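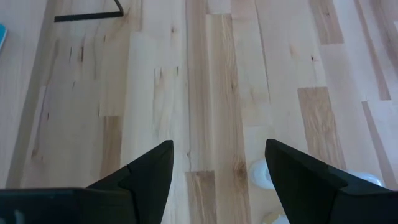 Members are invited to comment on the proposed change to the finishing standard for shared tables in the Picard Street reading rooms. The present standard calls for a hard film varnish, renewed when it wears through. The proposal would replace it with a penetrating oil, applied in March each year. The tops are of the same general type as the one shown, with long, narrow staves joined edge to edge and darker tan and brown pieces set among the pale ones. On a top of that type, a local sanding repair to varnish tends to show as a patch across several staves of different color. Please confine replies to the finish itself. The question of chairs will be taken up separately.
Raluca Bratu, Furnishings Desk
Posted Sat 26 January

hallmonitor_west
Thank you for posting this. The west branch supports the proposal. We have had three tables refinished under the present standard, and each was out of service for a full week. Readers were asked to use the periodicals room, where the lighting is not adequate for long study. An oiled top can be treated on a Saturday evening and returned to use on Monday.

Vurent
I must register an objection. The proposal refers to oil as though it were a single product. Some oils cure hard and some remain soft for a long time, and a soft finish will take ink, coffee and the dye from cheap book covers. Before any vote, the standard should name the type of oil, the number of coats and the curing time. I would also ask that the disposal of oily rags be written into it. They can heat up and catch fire if left in a pile, and our supply closet has no metal bin with a lid.

R_Bratu
The point regarding rags is accepted and will be added to the draft. They are to be laid flat outdoors to dry, or placed in water in a closed metal container. As to the product, the desk has received two quotations. Adex has offered a hardening oil at 298 dollars for the season's supply. Hikelik has offered an oil and wax blend at 400 dollars. Neither has been selected.

quiet.carrel
Does the Hikelik figure include delivery?

R_Bratu
It does. The Adex figure does not.

hallmonitor_west
In that case I would favor the blend. Wax gives some protection against water rings, and water rings are the complaint we receive most often.

Vurent
With respect, wax gives very little protection against a hot cup. I maintain that varnish remains the better choice for a public room. The difficulty at the west branch was one of scheduling. If the tables were done one at a time, the readers would hardly be affected. I would also note that last year's varnish contract came to 594 dollars with labor included, while the present quotations cover materials only.

quiet.carrel
I am inclined to agree with Vurent on cost, though less so on appearance. The varnished tables by the north windows have yellowed a good deal, and the glare in the afternoon is unpleasant. Could one table be oiled as a trial, with the others left as they are until the results are known?

R_Bratu
A trial on a single table is within the authority of this desk. I will revise the draft to that effect and post it in this thread. Members who wish to nominate a table should give the room and the table number.

hallmonitor_west
West branch, upper room, table 3. It is the one beside the radiator, so it should test the finish properly.

Vurent
I do not oppose a trial. I do oppose the radiator table, as the heat will distort the result. I nominate any table in the main room.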